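Riritz Family Planner: Parent Guide
Section 4. Setting up a weekly activity plan

Grulto is the shared calendar part of the planner. Both parents can add to it, and children with their own sign-in can see it but can't change it. Set up your household profile (Section 2) before you start.

4.1 Create the plan

1. Open Grulto and select New Plan.
2. Type a name for the plan. Names can be up to 19 characters long.
3. Choose which children the plan is for. You can pick one child or several.
4. Choose a start week and select Next.
5. Set the hours when you are usually free. The default is 4:00 p.m. to 6:30 p.m.
6. Select Save. The plan opens with every slot blank.

Note: If the children have different bedtimes, make a separate plan for each. Slots after a child's bedtime are grayed out for everyone on that plan.

4.2 Add activities

The activity library holds 282 activities. Of these, 145 need nothing beyond paper, pencils and things found in most kitchens.

1. Tap a blank slot.
2. Select Library, or select My Own to type in an activity.
3. Filter by age, by length, or by how much help the child will need. Help levels are Alone, Nearby and Together.
4. Tap an activity to read the full card, then select Add.
5. To repeat it each week, turn on Repeat before you close the card.

Caution: Age ranges on the cards are a starting point. Cards marked with a red corner involve heat, scissors or small parts. Read these through before adding them to a plan your child can see.

4.3 Share with another parent or caregiver

1. Open the plan and select Share.
2. Enter the other person's email address.
3. Choose View or Edit.
4. Select Send. The invitation stays open until it is accepted or you cancel it.

A person with Edit access can move and delete your activities. Deleted activities stay in the Zivon folder until the end of the month and can be put back from there.

4.4 Change a plan partway through the week

1. Press and hold the activity.
2. Drag it to another slot, or select Skip.
3. If asked, choose This Week Only or All Weeks.

Skipped activities are not counted in the monthly summary.

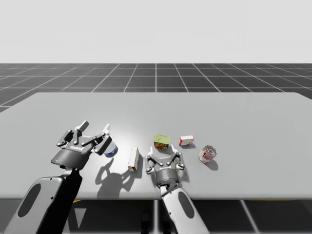 Can I use the same plan for school breaks?

Make a copy of it first. Open the plan, select More, then Copy, and set longer free hours in the copy. When school starts again, switch back to the original from the plan list.

4.5 Print the plan

1. Select More, then Print.
2. Choose One Page or Large Type.
3. Uncheck Show Notes if the plan will hang where visitors can read it.

Large Type prints on two sheets. Repeat activities print with a small circle beside the name.

Guide text: Annag Matheson. Updated June.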